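Teaching the Arms at Home: Your Questions

We get a lot of mail from people who have just signed up as Ballska home teachers, and since many of the same worries come up, Uzma Butt has gathered her answers on one page. Have a read before you write in (though you are very welcome to write in anyway!).

Last updated 2/22/25

Do I need to know how to program?

Not at all. You move the two hand controllers, the arms follow, and the Undau software saves everything as you go. If you can fold a T-shirt at your own kitchen table, you already know the hard part, and the rest is getting used to doing it with someone else's fingers, so to speak.

Can I just push the arms with my own hands?

You can, and for short moves like opening a drawer it's often easier. Switch to Hand Guide first so the joints go slack, and keep hold of the arm while you do it. For clothes we ask for the controllers, so that your own hands and sleeves stay out of the recording.

How slow should I go?

Slower than feels natural, but steady. Long pauses while you think get learned along with everything else, so plan the fold in your head, take a breath, and then start.

I dropped the shirt halfway through. Should I delete it?

Please don't! Pick it up with the gripper and carry on. A good recovery is worth having, and we're always short of them. Only throw out a take if you had to reach in yourself.

Do both arms have to be busy all the time?

No, and new teachers wear themselves out trying. Let one arm do the lifting and park the other close by until you want it.

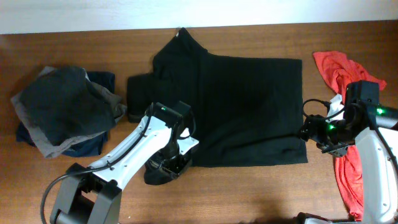

Folding a black T-shirt: the left gripper has hold of the fabric, with the right one near the other edge.

How many takes make a full set?

For the Costache laundry set it's 182, spread over as many sittings as you like. Most of us find two short sittings a day plenty, and your folds will be tidier for the rest in between.

Where do I send my recordings?

They upload by themselves to Livitz, our storage site, whenever the computer is online. If the bar hasn't moved by the next morning, drop Uzma a note with your teacher number and she'll take a look.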